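Oiling and maintaining a timber benchtop or work table

Oil finishes are easy to repair and easy to neglect. The notes below apply to solid timber kitchen benchtops, butcher's block and workshop tables finished with a penetrating oil. They do not apply to polyurethane, two-pack or lacquered surfaces, which shed oil and turn sticky.

Checking the existing finish

Put a teaspoon of water on an inconspicuous spot and leave it for ten minutes. If it beads, the oil is still working. If it soaks in and leaves a dark patch, the surface is due. If the bead sits there unchanged and the timber looks glassy, the finish is probably a film. Scrape a little in a hidden corner with a sharp blade. A film comes off as flakes or a pale curl, while oiled timber gives fine shavings.

Cleaning before oiling

Wipe down with warm water and a few drops of dishwashing liquid, wring the cloth nearly dry, and work with the grain. Avoid bleach, vinegar and cream cleansers. Grease near the cooktop will need mineral turpentine on a white rag, with the windows open and the pilot light off. Leave the top overnight. Timber that feels cool to the back of the hand is generally still damp.

Black rings around the sink or under a tin are iron stains. Oxalic acid, sold as deck cleaner, will lift them. Mix to the packet directions in a plastic tub, wear gloves and glasses, brush on, wait, and rinse well. Treat the whole board, joint to joint, or there will be a pale circle in place of the black one.

Sanding

Start at 120 grit for a worn top and 180 for one that is only dull. Finish at 240. Going finer closes the surface and the oil sits on top. Keep the sander moving and do not tilt it to chase a scratch; that makes a hollow which shows under a window. Vacuum, then wipe with a barely damp cloth to raise the grain. Once dry, make one light pass by hand with the last grit.

Work tables with a fixed jig or machine on them should be sanded with the equipment unbolted. Masking around a base leaves a ridge of old finish that collects dust and glue. Fill redundant bolt holes with a glued dowel, grain aligned with the top, and flush it off with a chisel.

Choosing the oil

Tung oil cures hard and slowly. Boiled linseed is cheaper and yellows noticeably on pale timbers. Food-grade mineral oil never cures, suits chopping boards, and needs frequent topping up. Hardwax oils need the thinnest coats of the lot. Whatever is used, stay with it. Mixing products between coats is the usual cause of patchy sheen.

Applying

Pour a small puddle and spread it with a lint-free cloth. Allow 15 minutes, then buff off everything that has not soaked in. Apply 2 coats, a full day apart in dry weather and longer in humid conditions. End grain takes more, so return to it before buffing. Coat the underside as well. A top sealed on one face takes up moisture unevenly and cups.

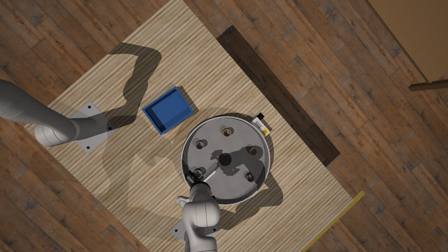

Screws through the frame into the top should run in slotted holes so the timber can move across its width. Check them each winter and nip them up by hand, without a driver.

Disposing of rags

Oily rags can self-heat and ignite. Spread them flat outdoors on concrete until stiff, or soak them in water and seal them in a metal tin. Do not leave them scrunched up in the garage bin.

Comments

Sigrun Halvorsen
Would the 240 limit apply to spotted gum? Mine came from the joiner at 320 and has never taken oil properly.

benchside
Yes, dense timbers are worse for it. Take it back to 180 and thin the first coat.

Marg T
Did ours on a Saturday and it was still tacky two days later. Too much left on, I think. Rubbed it back with turps and it came good.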